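Let the Support Band Play Longer

By Patricio Barrios
05/03/2025

I did not grow up with the English language, and I learned a big part of it from songs. Maybe this is why I listen to the words of the first band of the evening, when most people are still at the bar. I want to defend this first band.

Last March I went to see Bokari at the old theater in Prenstead. The room holds 500 people. When the support act came on stage, I stood very near the front and had a lot of space for my coat. It was a singer called Clodagh Mac an tSaoi, with one guitar and a small drum machine. She played for 16 minutes. I know this because she told us, without anger, that 16 minutes was what she had been given, and then she used one of them to tune.

Her third song was about her grandmother's kitchen. In the second verse she changed the key and her voice became almost a whisper, and the talking at the back of the room stopped. Then her time was finished. Bokari came on much later, and we had listened to recorded music for 30 minutes while we waited.
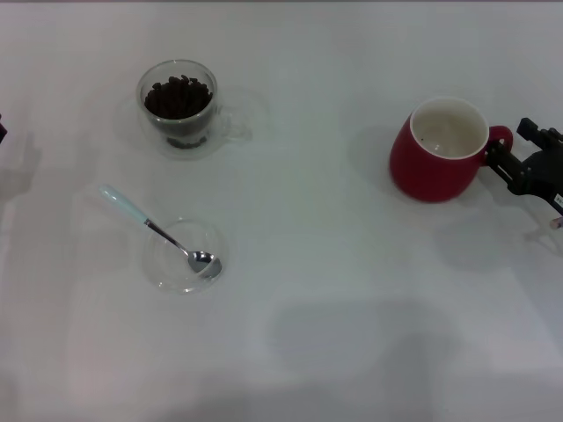

Coffee beans in a glass cup, with a red mug on the same table.

I understand the reasons of the venues. The staff must go home, the neighbors complain, and the main act sells the tickets. I worked for two years at the door of a small club in Bollham and I have heard all these arguments, some of them from my own mouth. But the waiting between the two acts was always longer than it had to be. The equipment was ready and the musicians were ready. We were selling drinks.

My proposal is modest. Give the opening act half an hour, and print the name on the ticket in letters that a person can read without glasses. Pay for the trip also. Many young musicians spend more on fuel than they receive for the concert, and they are told that the audience is the payment, although the audience has not arrived yet.

Some will say that people do not come to hear an unknown singer. I think they were never really invited. On the poster for Prenstead it said only "plus support." I had to ask her at the table after the show how to spell her name, and she wrote it on the back of my ticket.

I bought her record, Alemayehu, that same night. It has five songs, and the one about the kitchen is the last. I have played it many times since then, and I would have liked to hear all five in the theater.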